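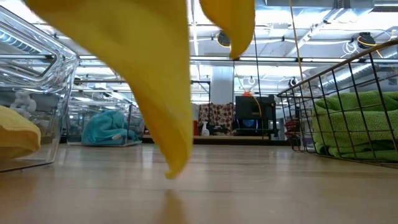 The relay of a live concert to a hospital room places different demands on the picture than a relay to a home, and the source material for the study was chosen with those demands in mind. Patients who can't attend a show in person tend to watch on a bedside arm terminal or a ward tablet, at short distance, over a shared wireless network, and often with the overhead lights on for nursing work. Under these conditions the parts of the picture that fail first are strong flat colours, soft folds and glossy floors. A saturated lemon yellow cloth over polished light wood (Figure 1) combines all three: the shading along the creases is gradual, the lit edge at the lower tip of the wider flap stands against a bright background, and the yellowish reflection on the floor below it is faint. Stage costumes, drapes and finished stage floors have the same properties, and they fill a large share of most pop concert pictures. Colour subsampling and coarse quantization act on them before they act on faces or lettering, so a stream that passes a standard sharpness check can still look poor to the person watching.

3.1 Relay system

All sessions used Cirkilport, a relay package that takes a clean programme feed from the venue and delivers it to a closed list of receiving sites. The package was run without its chat and request functions. Video was encoded as a ladder of five renditions, the lowest of which was held at 900 kbit/s. Audio was carried separately at a fixed rate and was never reduced when the picture rendition dropped. This choice was made after bench trials in which listeners tolerated a soft picture for long stretches but reported even short changes in the sound.

Segment length was set at 2 s. Longer segments gave slightly better compression of static stage pictures, but they lengthened the recovery time after a wireless handover, and handovers are frequent in hospitals because beds are moved during use. Shorter segments produced too many requests for the older ward access points. The player buffer was limited to four segments for the same reason. A patient moved from a ward to an imaging suite would normally lose the stream in any case, and the player was configured to rejoin at the live position with no attempt to replay the missed portion. A full recording was made available on the ward the next morning.

Access was controlled by Pollgate, the ticketing service already used by both venues. Each receiving hospital was issued a block of zero-price tickets, and a member of the child life staff assigned one to each participating bed. Pollgate treats such tickets as ordinary seats for the purpose of rights reporting. The arrangement avoided a separate licence for each song but meant that a ticket could be scanned only once. A terminal that lost power therefore had to be readmitted by hand. The readmission step is included in the start-up times reported in Section 4.

3.2 Venues and programme

Concerts were relayed from two venues. Bomora is a large arena with a permanent camera installation and a dedicated fibre connection. Bråten is a mid-sized theatre where cameras are brought in for each production and the uplink is bonded cellular. The two were selected for contrast in production method, and no attempt was made to match them for genre, ticket price or audience age.

The programme feed from Bomora was cut by the arena's own crew and included the wide, close and overhead shots supplied to the screens beside the stage. It was not altered for the relay. At Bråten the feed was cut by the touring party, and on several nights consisted of a single wide shot with occasional close views. Because the number of camera changes affects both the bit rate demand and the viewer's attention, cut rate was logged for every session and entered as a covariate.

Strobe content was handled at the encoder. A flash detector was placed ahead of the ladder, and when luminance changes exceeded the set threshold the affected part of the feed was replaced by a held picture with continuous sound. Staff at the receiving hospitals could choose to disable the stream altogether for patients with a seizure history. The held pictures were excluded from the quality scores but counted in the viewing time. Touring parties were told of the detector in advance and, in most cases, supplied a cue sheet. Where no cue sheet was available the detector was run at its more cautious setting, with a higher rate of false triggers as a result.

3.3 Receiving sites

Receiving sites were paediatric and adolescent wards, including one burn unit and two units with protective isolation. Isolation rooms were of particular interest because the patients in them have the fewest alternatives: visiting performers are generally kept to the corridor, and shared viewing in a playroom is not permitted. In those rooms the terminal was fitted with a wipeable cover. The cover has a measurable effect on contrast, and the display was calibrated with it in place.

Room lighting was recorded at the start and end of each session using a meter placed flat on the bed table. No instruction was given to dim the lights. In practice many rooms were dimmed by the patient or a parent at the start of the show and brightened again for medication rounds, and the two readings often differ by a wide margin. The analysis uses the mean of the two readings, a coarse measure that probably understates variation within the session.

Headphones were offered in shared rooms. For patients with dressings or injuries to the head or ears, a small pillow speaker was supplied instead. Volume was capped at the terminal. Ward staff retained a mute control at the nursing station, and its use was logged.

3.4 Participants and consent

Inclusion required that the patient be old enough to use a pictorial five-point scale, be expected to remain in hospital on the evening of the concert, and have expressed an interest in the performer or in live music generally. The last criterion was applied loosely. Child life staff reported that some patients accepted a ticket mainly for the company of a parent or sibling during the evening, and these patients were retained.

Consent was obtained from a parent or guardian, with assent from the patient. Families were told that the performer would not be aware of individual viewers and that no greeting or visit would follow from taking part. This statement was added after the pilot phase, when several families had understood the relay to be a form of request to meet the performer. Personal appeals of that kind, usually made by video and shared publicly, are a separate matter and fall outside the study. None of the material collected on the wards was passed to artists, managers or the venues.

A total of 132 viewing sessions met the criteria for analysis. A session is defined as one patient watching one concert for at least a third of its running time. Patients who watched more than one concert contributed more than one session, and a random effect for patient was included in all models to allow for this. Sessions ended early by a clinical procedure were kept if the minimum time had been reached. Sessions ended by loss of the uplink at the venue were removed, as they reflect neither the ward network nor the patient's judgment.

3.5 Quality ratings

Picture quality was rated during the concert through a prompt at the lower margin of the display. The prompt showed five drawn faces and closed by itself after a short period if it was ignored. Prompts were tied to changes in rendition, with a minimum interval between them, and a smaller number were placed at random as controls. In total 3,067 prompts were answered. The response rate was higher in the first half of the concert than in the second, and it dropped sharply during songs the patient had named beforehand as favourites. We take the drop as a sign of attention and have not imputed the missing values.

For each answered prompt, the preceding ten seconds of delivered video were stored and compared with the source feed. Three measures were computed: a luminance similarity score, a chroma error score, and a banding index restricted to smooth regions. The chroma error score was weighted toward saturated areas using a mask derived from the source. Mask generation was automatic, but the masks for a sample of clips were checked by eye, and the threshold was lowered once when thin coloured fabric in front of bright stage lighting was found to be missed.

The weighting matters for the interpretation of the ratings. A mean error taken over the whole picture is dominated by the dark audience area and the stage surround, both of which compress well. Costume and drapery may occupy a modest part of the picture and still carry most of what the viewer is looking at. Yellow and red fabrics gave the largest gap between the unweighted and weighted scores in bench trials, and the gap widened when the cloth was moving.

3.6 Analysis

Ratings were modelled as ordinal outcomes with a cumulative logit link. Fixed effects were rendition, chroma error, banding index, mean room light, cut rate and venue. Interaction terms were fitted for room light with each of the picture measures, since glare on the terminal was expected to mask banding in dark areas while leaving errors in bright coloured areas visible. Age was entered as a continuous term. Diagnosis was not entered, as the group sizes were too small and the wards differed in how diagnoses were coded.

Stalls were analysed separately. A stall was counted when playback stopped for longer than one segment, and the time to the next answered prompt was recorded. Where a stall coincided with a use of the mute control or a recorded bed movement, it was marked as attributable to care and left out of the network totals. Ward clocks and the Cirkilport server clock were compared at the beginning of each concert, and the offsets were corrected before the logs were merged.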